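HOUSEKEEPING FOR FURNISHED PROPERTIES
Unit 4: The Bedroom, Part Two – Vanities, Mirrors and the Chair Nobody Dusts

Bring last week's checklist. If you lost it, copy your neighbor's before class and not during.

Where we are

Unit 3 covered beds and soft furnishings. We move now to the furniture that guests look at closely, usually while putting on an earring. A vanity gets more inspection per square inch than anything else in a bedroom, and it is lit and reflected for the purpose. A smear that would live happily on a bookcase for years will be found on a vanity by breakfast.

Reading for this unit is the Jenside handout on painted finishes, pages 4 to 9. Skip the section on gilding. We have no gilding and the department can't afford any.

Terms you need

Carcass: the box of a piece of furniture, without doors, drawers or top.

Relief: carving or molding that stands up from the surface. For our purposes, a shelf for dust.

Undercut: the part of a relief that curves back in behind itself. For our purposes, a shelf for dust that you can't reach.

Nap: the direction the pile of a fabric lies in. If you don't know whether your chair fabric has one, stroke it both ways and look at the color.

Order of work

Top down, dry before damp, and the floor last. You have heard this in every unit and will hear it again, as about a third of the practical papers last term had the floor done first.

For a bedroom with a vanity, the order is:

1. Clear the tabletop. Items go on a tray in the order you lifted them, so that they can go back the same way. A guest who keeps the hairbrush to the left of the hand cream has reasons.

2. Dry-brush the mirror frame.

3. Glass.

4. Tabletop, edges, drawer fronts, legs.

5. Chair: back first, then seat.

6. Switch plates, handles, cabinet sides.

7. Floor.

Carved frames

Use the soft round brush, the one in your kit with the Vadix sticker. The flat brush is for baseboards. Hold the brush in one hand and the vacuum nozzle an inch or so behind it in the other, and work from the top of the frame toward the bottom. Roses are the worst. A molded rose has a dozen little cups facing upward, and each needs a turn of the brush tip. Scrolls are easier, provided you follow the curve and don't scrub across it.

No spray on the frame, ever. Liquid runs into the undercuts and dries there as a gray line, which the next person will try to remove with more liquid. We have a frame in the storeroom with 30 years of this in it and you are welcome to visit.

Glass

Spray the cloth, fold it in 4, wipe in overlapping strokes from the top. On an oval mirror the trouble is always the last half inch where the glass meets the frame. Wrap the cloth over one fingertip and go once around the edge, then check from the side, from the chair, and from the door. You will see something different from each – that's the mirror doing its job.

Painted tops

Glossy white paint forgives nothing. Lint-free cloth, barely damp, then a dry one straight after. The Urix cream is for waxed wood and has no business here. It leaves a yellow cast on white paint, and somebody in the November group has already demonstrated this for us, thoroughly.

Two people in one room

Most of you will work in pairs. One takes the vanity and chair, the other takes the cabinets and walls. Agree on it at the door. Keep the chair between you if the room is narrow, and lean over the table from the front with your weight on your feet. The tabletop isn't a handrail.

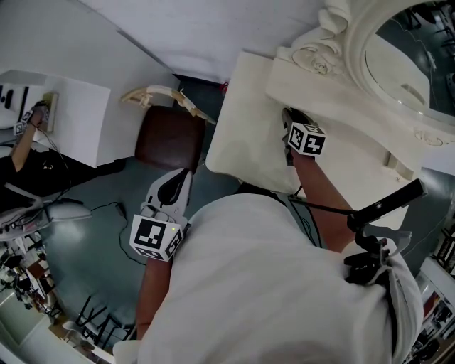 Chairs

A carved chair back gets the same round brush as the mirror frame. Go over the arch from one side to the other, then down into the ornament. The seat is vacuumed with the upholstery head, front to back. Dark brown fabric hides stains and displays lint, so carry the roller.

Check where the seat meets the back. Hairpins migrate there. Anything you find goes on the tray and gets logged, including the hairpins.

Practical

Pairs, 30 minutes, one vanity, one chair, one cabinet. Marked out of 100, with 4 points off for each item put back in the wrong place. The Le Goff set is the one used for assessment, so please stop sitting on it.

For next time: Unit 5, Wardrobes. Bring a flashlight.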